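From the bench: teaching the arm to build a computer

Hello again from the Norkcombe workshop, where the kettle has been on more or less non-stop since March. A few of you wrote in after the last newsletter asking what the arm has been up to, so this month I'm handing over most of my space to it.

We've moved on from cups and clothes pegs (finally!) and into computer assembly. The idea is the same as before. One of us steers the arm through a job from start to finish, everything gets recorded, and the recordings go off to the team at Isside, who train the model on them. Each run through a job is one example. The target for this round is 400 good ones, and I've learned to say "good" with some feeling, as I binned my entire first morning. I'd left the recording going while I wandered off to find a screwdriver, and a learning system has no use for a long stretch of an arm hanging about waiting for me.

Memory sticks are the first task. You bring the stick over the slot, line up the notch, lower it and press until the latches close. With your own two hands it's nothing. Through a gripper you can't feel the click, so you go by what the wrist camera shows you, and you get fussy about your approach very quickly. I like to come in from high up and sit still over the board for a breath before I pick a slot.
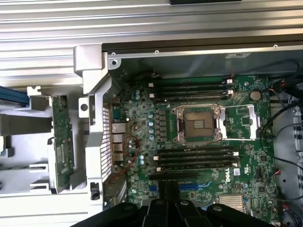
Renaud wrote back on the mailing list to say that all this neatness worries them a bit, and that if every run starts from the same careful spot, the model will fall to pieces the first time somebody bumps the case. Messy starts, they reckon, are worth more than tidy ones, and so are the runs where you miss the slot, back off and have another go.

Fair point, and I've changed how I work. I now shove the case a little to one side between runs, or turn it a touch, and I've stopped throwing out the fumbles as long as I recover from them. My rule is up to 2 tries at a slot and then I call it and start again. Those runs get a "recovered" tag in the log so Isside can pull them out separately if they want to. It's slower going, but I must say it's a lot more fun than doing the perfect version over and over.

Next up is the coin battery, which I'm dreading, and after that the processor lever. Ovberg is lending us a second set of fingertips with a softer grip for the small stuff, and I'll let you know how they behave. If you'd like a turn at the controls, come by any morning after 8. Bring a cushion for the stool, and please label your runs before you go home!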